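Can machines do chores yet? Thread, typing this between shifts so be nice about spelling

1/ Background: I clean and reset a small packing shop for a living. 40 benches. Every one gets cleared of trash, wiped, restocked. People keep telling me a robot will be doing it "soon." So I've been reading up and going to see demos whenever someone lets me in the door.

2/ Short answer: some chores, yes. Floors, mostly yes. Surfaces with random junk on them, not really. Long answer is the rest of this.

3/ Floors first. We've had a Flillo scrubber since September. Big flat aisle, no cords, it does great. Does the far corners better than me tbh. Put one pallet strap on the ground and it drags it around all night like a tail.

4/ So floors = solved, if a person picks up first. Which is half the job. Nobody puts that in the brochure.

5/ Vacuum at home is the same story. Runs at 2 pm while I'm out. Socks are still my department.

6/ Dishes. Dishwasher is a robot, fight me. It's the loading and unloading that's hard. Saw a Hyvönen arm put plates in a rack on Wednesday. Same plate, same rack, lovely. Somebody handed it a gravy boat and it just sort of waited.

7/ Laundry folding: towels ok, fitted sheets lol. Can't hold that against it, I can't do them either.

8/ Now the one I care about, which is trash. Sounds like the easiest chore there is. Pick up thing, put in bin. A three year old can do it (won't, but can).

9/ Why it's hard, as far as I understand it:
- trash has no standard shape
- half of it is see-through
- half of it weighs nothing and slides off when you touch it
- the bin has a lid

10/ The lid!! I never once thought about a lid before this. You and me, elbow, knee, whatever, it's open. An arm has to treat it as its own seperate job, then remember it's done, then go back for the trash.

11/ Also see-through stuff is nasty for cameras. Clear bottle on a white table, the camera mostly gets the cap and the label and has to guess the rest. Film wrap is worse, pale on pale, and it's a different shape every time somebody balls it up.

12/ Asked a guy at Drakent what a run costs them in patience. He said they did 700 tries at one wrapper task before he'd show it to his boss. I believe him. He had the face of a man who'd done 700 tries.

13/ What I'd tell anyone selling these to shops: don't show me a clean cardboard cube. Show me a bench at end of shift. One bottle, one bit of crumpled wrap, one bin with the lid shut. That's the test.

14/ Like so. Bottle on its side, blue cap still on, wrapper above it, flip lid closed, fingers open and nothing in them yet:
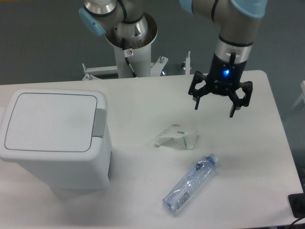
How I'd score it

15/ Bottle in bin: 1 point. Wrapper in bin: 3 points. Lid opened by the machine and not by the nice person with the laptop: 5 points. Lid closed again after: I will shake somebody's hand.

16/ Minus points for crushing the bottle so hard the cap pops. Minus a lot of points if it takes longer than my lunch.

17/ Speed is the other thing. I clear a bench in 13 seconds, timed it. Most of the arms I've watched are still thinking about it at 13 seconds. But they don't need knees, and mine are going, so I'm not laughing too hard.

18/ Korkach say they'll have a bench clearing unit out for shops to try. I asked to go on the list. If it comes I'll post everything, good and bad, incuding the lid.

19/ If you run one of these at work already, reply with what it does and what you still have to do by hand. Esp food places. Ok back to it, break's over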